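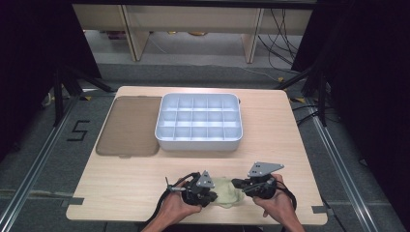

3.2 Wiping task. The Hemmont protocol covers household tidying at a single table. Each of the 189 trials used a cloth, a compartment tray and its lid — the set shown in Figure 1.
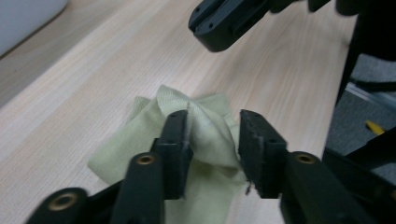 How was the cloth placed before a trial? It was dropped in a loose heap and left unfolded.

Trays were scored cell by cell, with corners rated apart from floors.
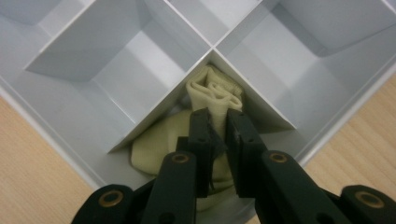 Divider tops were rated last, and two raters at Havbridge scored every trial.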